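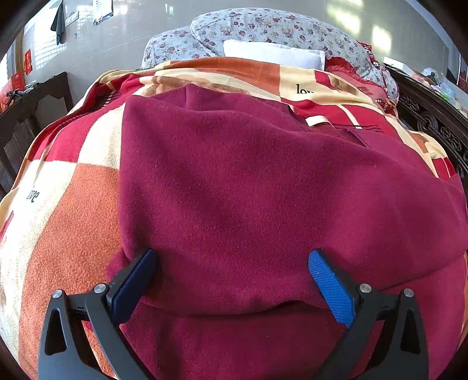 March, gripper notebook, hand unit 2

Started 8:40. Counter read 3,393 closes since the last full strip-down. The plan was to do the pivots at 3,500 but the right side has been getting sloppy on thick cloth, so I did it early.

Symptom first. On a folded fleece blanket the tips go in fine, but when the squeeze comes on, the right pad lags the left and the fold gets pushed over to one side before it is gripped. Thin cloth (pillowcase, dish towel) shows nothing. It took me a while to believe it was mechanical. I had blamed the pads, as the two are not the same color and the blue one is newer than the navy one.

Checked in this order:

Pads. Both seated. Blue pad texture is full of maroon lint. Brushed it out dry with the stiff nylon brush. No alcohol on these, it made the last Holgate pair go shiny. Navy pad has some wear at the tip but the edge is still square. Left it on.

Pivot screws. Left outer and left inner tight. Right linkage screw moved a good quarter turn before it took up. Right outer fine. The loose one had no thread lock left on it at all, just gray dust. Backed all of them out one at a time, cleaned the threads, medium thread lock, snugged down until the arm just drags, then back a hair. Do not do these with the long driver. It is too easy to overdo it and then the arm hangs up halfway through the stroke.

Arms. Looked for cracks at the corners of the triangular cut-outs, that being where the old Rukar arms let go. None on either side. There was a thread wound around the root of the right arm. Picked it out with tweezers. Fleece sheds more than anything else we handle, so I am adding a lint check to the start-of-shift list.

Trigger cable. Some slack, took up two turns at the barrel. Full open and full close both reached afterward.

Let the thread lock stand over lunch. The Barua sheet says longer and I normally give it overnight, but this is the low-strength stuff and the unit was wanted in the afternoon. Will recheck tomorrow.

After lunch: zeroed the opening reading with the tips just touching, then ran a bench set. First few closes were on foam, then on folded fleece, thick edge toward the tips. Pads now meet the fold together as far as I can tell by eye. Still a slight feel of play if I wiggle the right arm by hand with the jaws open. I think that is the bushing and not the screw. We have one bushing set left in the drawer, the bag marked Flumen. Order more.

Counter at end of day 3,615. Screws marked with paint pen across head and arm so any turning will show.

To do
- recheck the right linkage screw in the morning, before the first run
- look at paint marks again after 400 closes
- replace right bushing at the next stop, or sooner if the lag comes back
- change the interval on the card from 3,500 to 1,000 for thread lock only, leave the rest as it is
- find out who has the small torque driver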